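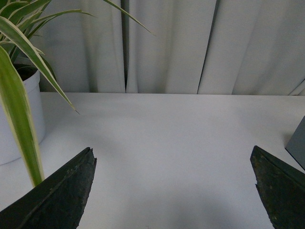
Lukero Folding Sewing Table, white top

Item 3463
In stock, ships from our Mosen workshop

I spent years sewing on the dining table, which meant that every single evening I had to pack up the machine, the pins, the half-cut sleeves and the iron so people could eat. If you sew, you know! So when I started selling tables alongside my patterns and notions, I wanted one I could leave up for a week or fold away in a minute, and the Lukero is the one I've ended up liking best. I have two of them at home now, which my husband thinks is one too many (he eats his lunch at the second one, so I don't want to hear it).

The top is plain white with a matte finish. I went back and forth on that with the maker, because their first version had a printed inch grid, and it looked so handy in the catalog. Then I cut a skirt on it and the grid drove me nuts. It was off by a hair on one side, and I kept lining things up to it anyway out of habit. Plain is better. Put your own cutting mat down if you want lines, and take it up when you want to trace, because tracing paper over white is a dream compared to tracing paper over brown.

How it folds

The two end leaves drop down on piano hinges and the legs swing in underneath. Folded, it's 13 inches deep and rolls on four casters, so mine lives behind the bedroom door between projects. All four casters lock. Lock all of them, please, and not only the front pair. I ran a heavy denim hem with the back pair loose and chased my own machine halfway to the bookcase.

There's a little catch on the underside of each leaf that clicks when the leg is all the way out. It's a quiet click. If your hearing is like mine, run a finger along it to check.

What it holds

I keep a full metal-body machine on mine (an old Pulov, built like a tractor) and the center section doesn't mind a bit. The leaves are meant for fabric, patterns and elbows. Please don't park the machine out on a leaf, and don't let a child or a large cat sit there either. You'll feel a small amount of bounce at the far ends if you lean, and I'd rather tell you now than have you write to me later.

At top speed you will hear some hum through the legs. A square of felt under each machine foot takes care of most of it. I tuck a set of four felts in with every table, gray usually, sometimes green depending on what's on the roll.

Keeping the top clean

Dish soap and a damp cloth will get rid of nearly everything. Chalk wipes off dry. Blue washout pen comes off with plain water if you get to it that day, and with a bit more elbow work if you don't. Red tailor's wax is the one that gives me trouble, and I've had the best luck laying down a paper towel and pressing it with the back of a warm spoon, then soap after that.

Please don't iron directly on it. A folded wool blanket isn't enough either, I tried. Use a proper pressing mat or walk over to the ironing board like I should have. And don't run a rotary cutter on the bare top, it'll score the finish and the line will catch every thread of silk you own from then on.

Putting it together

It comes in one flat box, and it's heavy, so get somebody to help you bring it in. The only assembly is the casters and the storage shelf. The wrench in the box works fine but it's short and hard on the knuckles, so use your own if you have one. Halima Osagie, who teaches my May quilting class, put hers together during a phone call with her mother and says she never had to put the phone down.

Leave the box open for a few hours before you set it all up, there's a bit of a new-furniture smell and it goes away quicker with a window open.

Price and extras

Lukero table, white top: $597, with the shelf, casters and felts included.

Nnaji drawer unit: fits under the center section and is sold separately. Very nice drawers, smooth runners, deep enough for cones of serger thread standing up. You do have to take it out to fold the table, so it's best for people who mostly leave theirs open.

Replacement casters: sold in pairs. Email me, they're not on the site yet.

Delivery and returns

I pack these myself and send them out by freight. The driver will call you before they come, and delivery is to the front door only, no stairs. If a corner arrives dinged, take a photo before you throw out the cardboard and send it to me, and I'll get a new leaf or leg out to you. Unused tables can come back in the original box. Return freight is on you unless I messed up the order, in which case it's on me.

Questions about fit, machine weight or whether it'll go through your sewing room door? Write me using the contact form. I answer in the evenings, usually after 8.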